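Thread: Jestine breakfast kit – worth it for a home bench?
Posted in Arms & Grippers, February 2018

huvska_refugee wrote:
Ended up with the Jestine task kit after Huvska stopped answering my emails. You get the fingers, the wrist mount and a toast routine you are expected to tune yourself. Mine is on attempt 74 of the toast routine. My kitchen has never been so well attended. 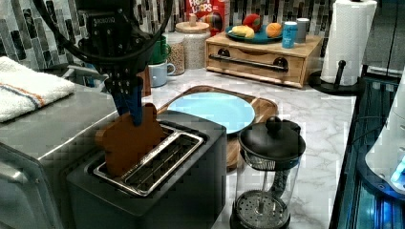 2 min read

Good news first. The blue fingers hold a flat slice upright without much fuss, and the approach to the near slot is easy to teach. The bad news is the manual, 17 pages of it, most of them about warranty. Plate and bowl pickup gets one paragraph, and that paragraph says "adjust as needed."

I gave the bowl routine its own evening. The default approach comes straight down over the dish, and you pick the offset for the rim yourself. 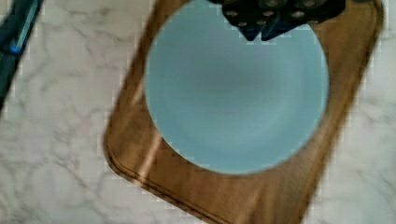
drestow_dan wrote:
Straight down is wrong for anything round. The Drestow kit comes in at a slant and costs less. Paying $1,634 for two fingers and a paragraph is a hobby of its own.

huvska_refugee wrote:
Drestow also wants a yearly license, so let's do that math in March when yours renews. I'll give you the slant. 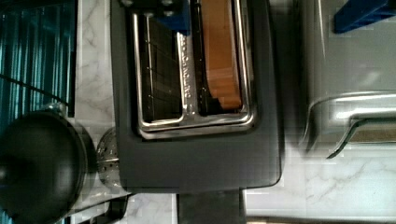 The wrist camera is where Jestine earned some of its money back. Mounting took one hex key and the cable was long enough, a first for me. Looking straight down into the toaster you can tell the filled slot from the empty one at a glance, and that's all I ask of it. The chrome throws bright streaks along the rim, so if you're thresholding on brightness, good luck. I switched to edges and slept better.

karakaya_9 wrote:
Disagree on the camera. Mine goes soft up close and support told me to "clean the lens," which I had done, twice. Fingers are great, though. How's the release?

huvska_refugee wrote:
Release is fine if you slow it down. At stock speed the fingers open like they've been insulted. I cut it to half and added a pause before the retreat.
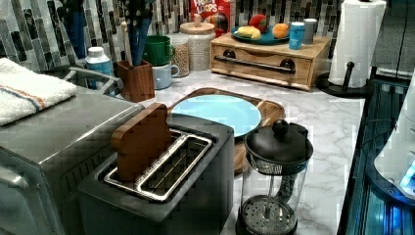 Then I raised the retreat height too, which the manual doesn't mention anywhere. So: keep the fingers, rewrite the motions, ignore the booklet.

drestow_dan wrote:
So you bought two fingers.

huvska_refugee wrote:
And a camera mount. Read the thread, Dan.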